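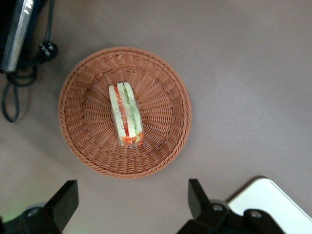 The lunch counter at the Covari building switches to single-portion packing on Sunday, May 2, 2021. Each sandwich is wrapped on its own in clear film, with the cut side left readable so that fillings can be checked without unwrapping. A wicker basket with a braided rim takes the wrapped sandwich with plenty of room to spare, and the layers – pale bread, a red strip, a green strip – show plainly through the plastic. Film should be pulled flat across the cut edge and gathered at one end only.

Baskets are for wrapped items. Unwrapped bread, pastries and fruit stay on the trays supplied by Van Acker. Woven surfaces are brushed out after service and wiped with a damp cloth, never soaked, and must be fully dry before stacking. Stacks may go up to 8 high.

The counter holds 37 baskets following the March order from Brideck. Damaged rims should be reported at the Vemura desk, extension 615. Sandwich orders for the next day close at 18:00.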